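3.2 Storage of small items at shared desks

The second part of the study looked at what people do with small items when they no longer have a desk of their own. Earlier work on shared offices has mostly dealt with noise, privacy and the time taken to find a seat. Pens, chargers, glasses, hand cream and paper notes have had less attention, although they came up often in our interviews, usually without prompting.

The interviews were held at the Kaimal and Preveck offices, both of which had moved from fixed to shared desks in the year before the study. At Kaimal, staff were given a locker on the same floor and a clear-desk rule applied from the first day. At Preveck, lockers were on the ground floor and the rule was written into the staff handbook but seldom enforced. The two sites are otherwise alike in the kind of work done, which is mainly claims handling and customer letters.

Staff at Kaimal described a short routine at each end of the day. Most carried their things from the locker in one trip, and several had cut down what they kept at work so that this could be done with one hand. One claims handler said she had taken home 'everything that wasn't a pen or a plug'. Another kept a pouch inside his laptop bag and no longer used the locker at all.

At Preveck the pattern was looser. People who sat in the same part of the floor most days began to leave things behind, first in drawers and then on the desk top. Those who arrived later treated these items as a sign that the seat was taken, even when it was free on the booking system. Team leaders knew about this and were divided on whether it mattered. Two of them thought it gave teams a settled corner, and one thought it was unfair to part-time staff, who tended to arrive after the school run and found the window seats already marked in this way.

We also asked what people would want on a desk that they did not own. Answers fell into two groups. The first wanted a container that stayed on the desk and was shared, stocked with pens and clips. The second wanted one that they could carry and that would hold their own things upright while they worked. Views on the shared kind were mixed at both sites. Some staff disliked using pens that others had handled or chewed, and at Preveck the shared pots had been emptied within a fortnight and not refilled.

Interest in the second kind was stronger, but with conditions. It had to fit in the locker with a coat and bag, and it had to have separate spaces, as a single open box was said to turn into a jumble by midday. Weight was mentioned less than we had expected. A divided desk organizer of the general type discussed in the interviews is shown in Figure 3 - the interviews did not depend on any one model, and staff were free to talk about other designs.

Figure 3. Desk organizer with three main compartments.

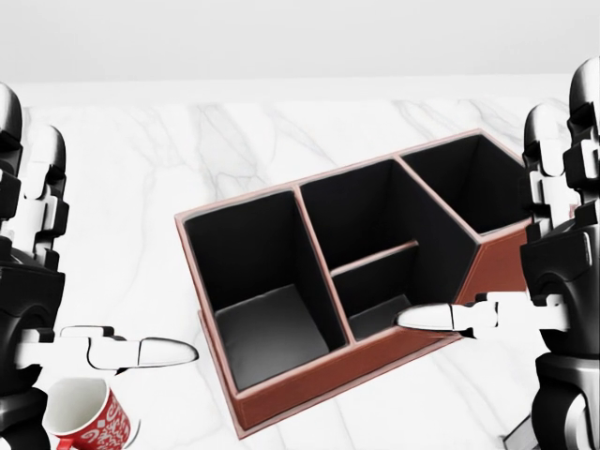 3.3 Lockers and the walk to the desk

Distance between locker and desk was raised at Preveck far more than at Kaimal. Staff who had to use the stairs or wait for the lift said they went to the locker in the morning and again when leaving, but not in between. Anything they might need during the day was therefore brought up at the start, and this added to the clutter described in Section 3.2.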